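2020-03-02, bench 20, shape board cell

Went through the Redel handling rules before starting, since the last revision changed two of them. Rule 4 now says the red foam block is never to be clamped by its top edges, only set down flat. Rule 7 says no loose shapes on top of the foam while the arm is live. The floor behind it is allowed. Speed limit for work inside the walls stays at 700.
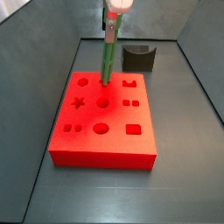

Vasco Barreto: I would put rule 7 first. People read the top three and stop. And say who signs for a change of fingers, because at the moment it could be anyone.

Agreed on the order. Signing for fingers to be added under rule 2, initials and time in the Lura log. Still to settle: whether a bolt check is needed at every start or only after a finger change. I did it at both today. Log entry 2257.
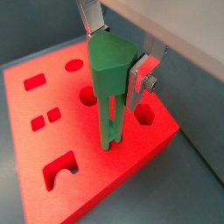
Fundora Handling Group, Workshop Notes

Green part, metal fingers: the sheet should name both parts separately, as "gripper" gets used for either. Wording for the socket screw to be copied from the Soylu sheet. Hands stay outside the walls until the arm is parked, including for a quick nudge of the block. Next full review of the rules is in September. Redraft goes in folder 21.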